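Notes from the towel aisle

2019-05-13

I have been putting off writing about the shopping recordings until we had enough of them to say something useful. We passed 1000 usable clips last week, so I'll write it up now, mostly for people who have asked how the collecting is done and what we throw away.

The short version is that a person goes round a supermarket with a cart and a camera on their head, does ordinary shopping tasks, and we record what the camera sees. Afterwards somebody cuts the recording into single actions and writes a line of text for each one. The learning system gets the video and the line. Later it has to predict where the hands go next, given only the picture and the instruction. There is more to it than that on the training side, but that is Nermin Aydoğan's part and she explains it better than I do.

My part is the collecting. I started on it at Penditz, where we only had a mock shop: two shelves, a till that didn't work and the same tins every day. The model learnt the mock shop very well and was hopeless anywhere else. When the work moved over to Clerkent, the first thing Ozan Keskin did was scrap most of that material and get us permission to record in real shops during opening hours.

Real shops are harder. The stock changes between visits. Music plays, people want to get past, and a display that was neat in the morning is a mess by the afternoon. All of that is what we want in the recordings, but it slows you down. A good session gives 85 clips before sorting. A bad one gives you a stiff neck and a card full of ceiling.

Soft goods have taken up most of my time this month. Boxes and bottles we have plenty of, and the system does fairly well on them. Towels, cloths and anything in a thin bag are another matter. A folded towel has no fixed shape. You can take it by the fold or by the open side, you can slide a hand under it or pinch the top layer, and depending on which you choose it comes away clean or brings its neighbours along. We need examples of all of those, including the clumsy ones. 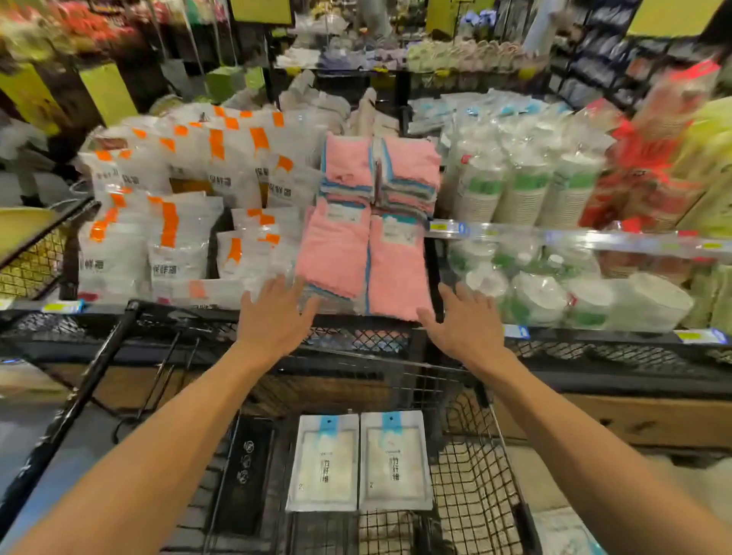

Two-handed reaches are the ones I am shortest of. Most people shop with one hand and keep the other on the cart, and if you leave a recorder to their own habits that is what you will get, hour after hour. So I now write it into the task sheet. It says "both hands, open, approach from the front" and then leaves the rest alone. If the sheet says too much, people start acting. You can see it straight away in the clips: everything goes slow and careful, and the fingers look as though they are in a hand cream advert.

The other thing I have changed is when a clip begins. We used to cut at the moment of contact, on the grounds that the grasp was the interesting bit. Nermin looked at the results and asked for the approach as well, from the point where the hands leave the cart handle. She was right. The hands open and line up with the thing before they get to it, and the system needs to see that part if it is going to do the same. It meant going back over 2171 clips and moving the start point by hand. I don't recommend it as a way to spend the first half of May.

Labelling is still the weak spot. Two people will describe the same action differently, and both will be right. One writes "take a pink towel from the pile", the other "pick up the top towel". We tried a fixed list of verbs and it made the text tidy but stiff, and then the system fell over when given a normal sentence. At present each clip gets two descriptions by two people who haven't seen each other's. If they disagree about which object is meant, the clip goes in a separate folder and I look at it myself. If they only disagree about wording, we keep both.

What gets thrown away: anything where the hands leave the picture for most of the action, anything where a stranger's face is close and clear, and anything where the recorder talks to someone halfway through and forgets what they were doing. I used to bin the failed grasps too. Now they are kept and marked as failures, and Osagie, our labelling tool, has a tick box for it.

Next on the list is the same set of tasks in narrower aisles, where the cart can't stand square to the shelf and you have to reach across it. I've asked for 8 more sessions. The Sivdale shop has said yes to mornings only, so I will be setting the alarm early.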